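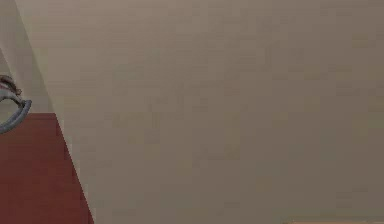
Quiet Corners: Sound and Wall Finishes in the Trernley Study Rooms

Student project report, Building and Interiors course

Why we picked this

Our group spends a lot of time in the study rooms on the ground floor of Trernley, and we all had the same complaint. Some rooms are lovely to talk in and some are awful. You say something across the table in the small room by the stairs and it comes back at you like you're in a swimming pool. Two doors down, same table, same chairs, it's fine! We wanted to know what was going on, and whether a student group with almost no money could do anything to help.

Our question in the end was this: how much does the surface of the walls and ceiling change how long a sound hangs around in a small room, and how much does it change how well people understand each other?

Background, in short

When you clap in a room, the sound hits every surface. Hard, smooth surfaces like painted plaster send most of it back. Soft or porous ones soak up a good part of it. The time it takes for the sound to drop by 60 decibels is called the reverberation time. A longer time is great for a choir and terrible for a group working through a statistics assignment.

There's an old formula (Sabine's, from the 1890s) that lets you estimate the time from the volume of the room and the total absorption of its surfaces. It assumes the sound is spread evenly through the room, and small rooms don't really behave that way, so we treated it as a starting guess.

Absorption also depends on pitch. Thin soft material does a lot for high sounds and very little for low ones. We read this early on, nodded, and didn't fully take it in until we saw our own charts. More on that later.

What we did

We chose 2 rooms, one we called Echo and one we called Fine. Both have plastered walls. Echo has a hard floor and a painted ceiling. Fine has carpet and ceiling tiles. We measured both with a tape measure, drew up the plans, and made a list of every surface with its area. This took a whole afternoon and was a lot more fun than it sounds, especially working out the area of a radiator.

For the sound source we popped balloons. We tried clapping first, but our claps were all over the place and the recordings were hard to compare. Balloons are loud, cheap and pretty consistent if you blow them up to the same size. We made a cardboard ring to check the size of each one. We ended up with 30 usable recordings across both rooms, with the microphone at ear height for someone sitting down.

For the treatment we used panels made of recycled felt from Kouris, hung from the picture rail with string so we wouldn't have to drill into anything. We put them up on the long wall first, then split them between two walls that meet in a corner, then moved them to the short wall facing the door. We also wanted to test them on the ceiling, but we weren't allowed up there and we agree that was fair.

Finally we did a listening test. One person read out word lists from one end of the table and listeners wrote down what they heard at the other end. Across all sessions we collected 400 answers. We ran a fan in the background for half of them, as the rooms are never truly silent when people use them.

What we found

The panels helped, and you could hear it right away! The moment the first set went up in Echo, everyone in the room started talking more quietly without being asked. We hadn't planned to record that and we really wish we had.

The biggest drop in reverberation time was at 2000 Hz, in the range that carries a lot of the consonant sounds. That fits with the word lists, where the mistakes people stopped making were mostly things like "cat" and "cap". Vowels had been easy all along.

At the low end there was hardly any change. A deep voice still boomed in Echo with every panel up. Thin felt just can't do much down there. To fix it you would need thicker material or an air gap behind the panels, and we only had string.

Splitting the panels between two walls worked better than putting them all on one. We think this is mainly about flutter, the buzzy repeat you get between two bare parallel walls. Covering part of one wall from each pair breaks up both paths.

The formula predicted a shorter time than we measured in Echo, in every layout. In Fine it was much closer.

Problems along the way

Our first set of recordings was ruined by automatic gain on the phone we used. It turned the volume up as the sound died away, which is exactly the wrong thing for this kind of test. We switched to a borrowed recorder with manual levels and started over.

Our word lists were also too easy at first. Listeners got nearly everything right, even in Echo, so there was no room to see an improvement. The second version used words that differ by a single sound.

We also tried to model the rooms in Nuvton before measuring. The model looked great, but we had typed in the absorption value for carpet where painted plaster should have been. Check your inputs early, and have someone else check them too.

What we would do next

We would love to test the same felt with a gap behind it, using a simple wooden frame that stands on the floor. We'd also like to try full bookshelves, which several people told us work just as well as panels. The group taking over the Trasport hallway project has asked for our word lists and recording sheet, and both are in the shared course folder along with the floor plans. The cardboard ring for the balloons is in the supply cupboard, second shelf.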